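3.2 Household water use and the day of washing

The second part of the survey concerned the habits of washing clothes in Jedville, where water is charged by a meter in every dwelling. We obtained readings from 134 households during 12 weeks, starting in February. Each household also kept a paper diary, in which the adults wrote the hour of every wash and the programme that was chosen. Diaries with more than 20 missing entries were left out of the analysis. 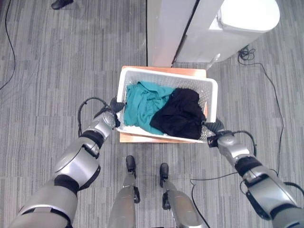 The diaries were compared with the meter readings by two persons working separately. Where they did not agree, the reading of the meter was taken as correct. It was observed that families with small children washed more often but with smaller loads, and that the choice of programme was seldom changed from one week to the next. Most of the households kept to a single programme at 60 degrees, also for clothes which were only lightly worn.

A similar preference was described in the earlier Braltora study, although in that town the water is paid together with the rent. We therefore do not think that the price alone can explain the habit. 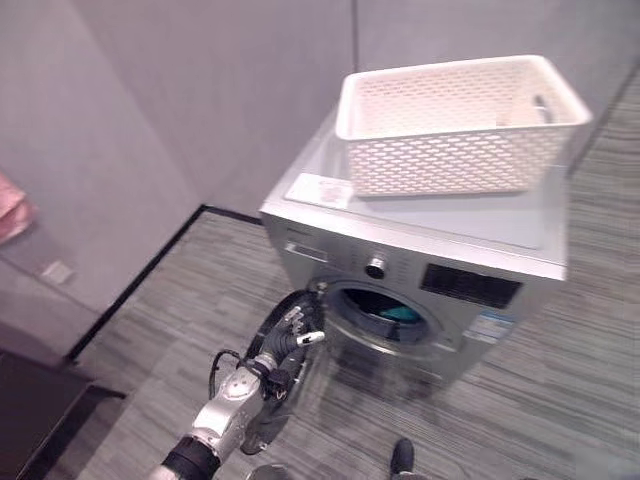
Figure 4. Front-loading washing machine with a laundry basket on top.

The size of the load was more difficult to establish. Participants were asked to write "full", "half" or "less than half", and these words were clearly understood in different ways. In the Mohmand district, where the flats are smaller and there is little room for drying, the word "full" was used less frequently than in Todeck. It is possible that the drying space, and not the machine, decides how much is washed at one time. The diary had no question on drying, and we regard this as a weakness of the design.

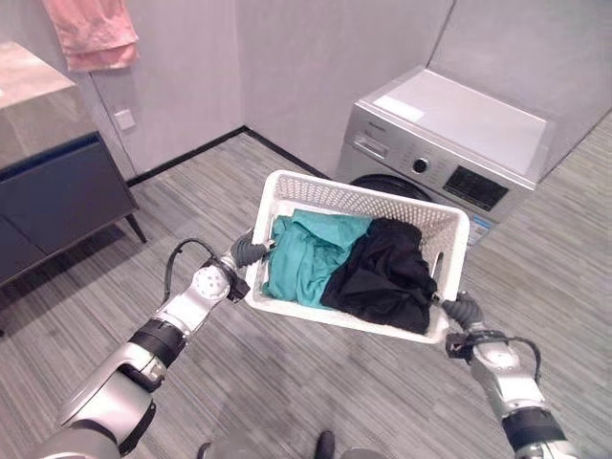
3.3 Differences between the districts

The readings from Todeck and Mohmand were treated separately, as the meters in the two districts are read at different hours of the day.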